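Vullolo V2 Hand-Held Gripper
Sold singly or in pairs. Marker set included.

Plenty of vendors print "standards-ready" on the box. We asked three of them which standard and got three brochures. The V2 has no such badge. What we ship is the Didholm handling sheet, 13 rules on one page, and we expect buyers to argue with some of them.

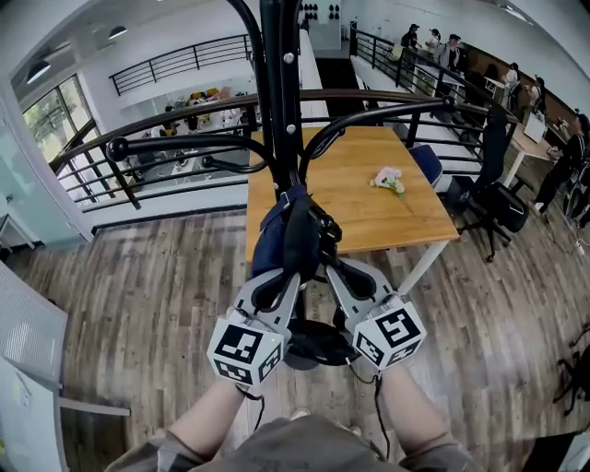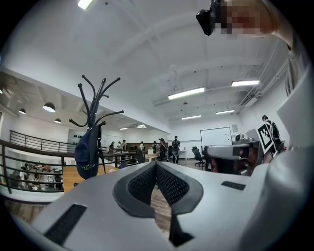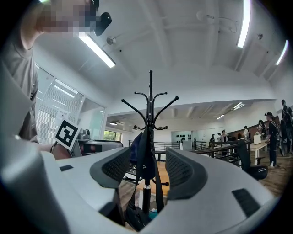

Gripper work at a coat rack with a bag hanging from it.

Rules people skip most:
Check both markers before each session — a tilted one can spoil the lot.
Log failed grasps too. A set with no failures in it deserves suspicion.
Agree on a walkway with everyone else on the floor.

Pad life is rated at 3,000 grasps. We'd inspect at 1,000 and ignore the rating.

Sheet last revised October 3, 2026. Spare pads: order code 41.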